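Chapter 7
Folding and Storing Knitwear

Knit fabric is built from loops, and a loop changes shape under load. A shirt of woven cloth can hang for a season without harm. A heavy rib knit hung the same way grows longer at the shoulders and narrower through the body. For this reason most knits are stored flat, and the fold becomes part of the care of the garment.

This chapter covers rib knits only. Lace and cable knits are treated in Chapter 8. Students should already be able to tell the wale (the lengthwise column of loops) from the course (the crosswise row), as set out in the Adstead method of fabric grading.

Small pieces are taken first. A sock has little weight, and the ribs serve as a guide for the eye: a fold laid parallel to the ribs, or square to them, stays flat, while a fold at a slant tends to creep open. Work on a hard, smooth surface. Hold the fold at its edge and press the crease with light, even force.

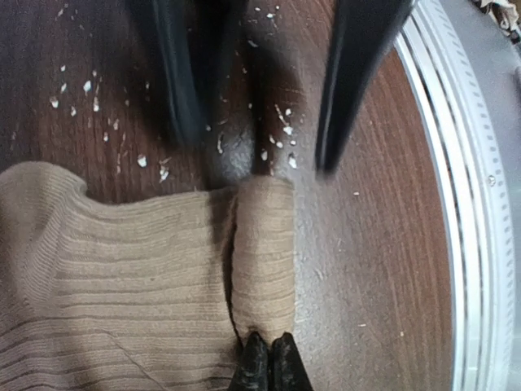

7.1 Larger Garments

A sweater brings two added problems. The first is bulk. Loose folds trap air, and the cloth rises in lobes that shift when the next fold is made. The second is stretch. When a garment is lifted by one narrow gather, its whole weight hangs from a few wales. Spread the garment before folding, and support it from beneath when it must be moved.

Lint should also be expected. Short fibers work free of the yarn during handling and collect on the table — they show most clearly on a dark surface. Wipe the table between garments of different colors.
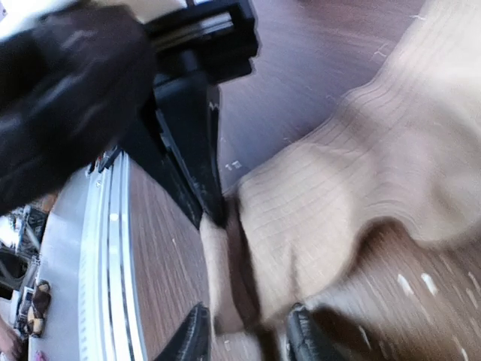 Figure 7.2. Beige rib knit in loose folds, gathered at the lower end. Note the white flecks on the wood surface.

7.2 Terms Used in This Chapter

Gather: cloth drawn together into a narrow bunch.
Lobe: a rounded rise in unpressed cloth.
Return: the part of a fold that lies back over the main body.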